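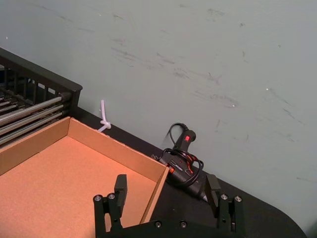

Page last changed: June, 21:40

Mukska arm, bench log
Ladefoged workshop, back bench

Carried on from the previous entry. Fingers are on, wrist camera is talking to Kiveo again, tray is down on the table. No picking yet.

Gripper

Bracket refitted with both finger mounts. Two hex screws in each mount and two along the lower part of the bracket, all silver, all the same head. I had mixed lengths in the first go and the left finger leaned inwards when it closed. Swapped the long ones out, nipped everything up evenly and the lean has gone. No thread lock on any of them yet. I want to be able to take the fingers off again until the pads are settled.

Open position on the Skonon servo is now 2,810 and closed is 2,000. Those are raw position counts as the driver reports them. I have put them in the config file with a comment, as the old numbers were in the script and in the config and did not agree. If you change one, change it in the config only. The script reads it from there now.

At 2,810 the fingers are well apart and both still show in the camera view, left and right at the bottom. I would like to keep it that way. If they open any further the outer faces start to leave the picture and the marker for the finger tips has to be guessed.

Closed on nothing, the faces meet at the tips first with a hair of light showing further down. Probably print shrinkage. Will try a rub on wet and dry paper before reprinting.

Tray

Cut down from a corrugated box, low sides, top edges left raw. Good enough for testing and easy to replace. The left finger comes down close to the right-hand wall of it in the present parked position, so parking wants moving. I have written 10 mm further right as the first try. Only the park pose, leave the pick poses alone.

The pale cut edges come up as a thin light line in the camera view, and the edge finder likes them very much. It found the back left corner first time. The back wall of the tray is less reliable near the right end. I tried raising the threshold and lost the left side altogether, so it is back where it was. Tape along the top edges might do it. There is some black cloth tape in the drawer under the vice.

Tray is not fixed down. It needs two dabs of hot glue on the underside or it will walk the first time a finger touches it. Pencil round it first so that it goes back in the same place if it gets knocked off.

Table and background

Glue gun is lying on the table against the wall with its lead looped over it, right by the nozzle side of the right finger. Must go on its own hook before any motion test. The lead is what worries me more than the gun. A loop of that height would catch on the bracket if the wrist came down and across.

Same goes for the knotted cable tie standing up behind the tray. It is small, but thin and bright against the wall, and the blob detector kept calling it an object. I spent a good while looking for a fault in the mask before I saw what it was picking up. Bin it.

The rack on the left can stay. The rods shine a lot and throw off the brightness setting if auto exposure is on, so auto exposure is off. Fixed value is saved in the Kiveo profile called "bench". If the rack is too much trouble later on, a sheet of card in front of it will do.

Scuffs on the wall make no difference to the detector at present. Leaving them.

Software

Kiveo dropped the camera twice after the restart. Both times it came back when I pulled the plug and put it in again at the wrist end. Lead is possibly too tight at the elbow. Gave it some slack and it has not dropped since, but that was with the arm standing still, which proves little.

The log now writes the servo position with every frame. Before this it wrote the commanded value, so you could not tell a stall from a proper close. Old logs are no use for comparing against the new ones. I have moved them to a folder called "old_commanded".

Current limit on the gripper servo left at the Skonon default. It gets warm if held closed. Do not leave it holding anything while you go for tea.

To do, in this order

Clear glue gun and lead off the table
Remove the cable tie
Pencil round the tray, glue it down
Move park pose
Tape top edges, run the edge finder again
Open and close 20 times with nothing between the fingers, check the logged end positions against the config
Same again with a foam block
Look at the screws after that, then decide on thread lock

Still short of M3 washers. The tub on the shelf marked M3 is mostly M4. I have taken the last four proper ones for the elbow cover, so whoever orders next please put a bag on the list.

Power to the arm is off at the wall switch. Config is committed, script is committed, the profile is only on the bench laptop and needs copying over.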